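Makori Rack Challenge

The Makori Rack Challenge is a student robotics contest run entirely in simulation. Teams write control code for a single white arm with a two-finger gripper and try to sort battery-style boxes on a low rack. It grew out of a class project led by Kanini Mwaipopo, and is often described by its organizers as a test of "real-world skills," a claim that has drawn some doubt.

Format

Each team gets 20 scored attempts. The arm, table and rack come ready-made in a software package called Clenine, and entrants may not change them. Points are given for box placement and taken away for collisions. Most teams enter after one term of programming, and the work is usually split between two students, one on motion and one on grasping. 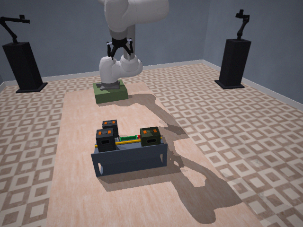 The contest table in simulation, with three boxes on the rack and the gripper open.

Results

In the best-known season, 68 teams signed up and 676 attempts were logged, which means many teams did not use their full allowance. The top score went to Bunum, a pair made up of Si-eun Cho and Salim Urio. Their write-up credits a slow approach and a long list of fixed positions. It says little about what the code would do if a box started somewhere new.
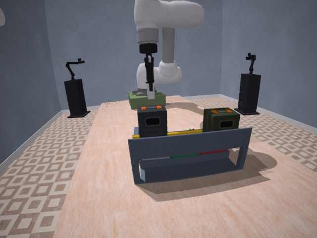 Criticism

Naomi Obura, a former judge, has argued that the scoring rewards memorizing the layout. A team that tunes its numbers for weeks can beat one with a more general method, and several have. Sharon Nyaga, who coached the Lerance team, made a similar point about contact – simulated boxes have whatever friction the software gives them, and students rarely ask where the value came from.

The organizers reply that the contest is cheap to enter and that no hardware gets broken. Both points are fair. Neither shows that the skills carry over to a physical arm, and no follow-up study of past entrants has been published.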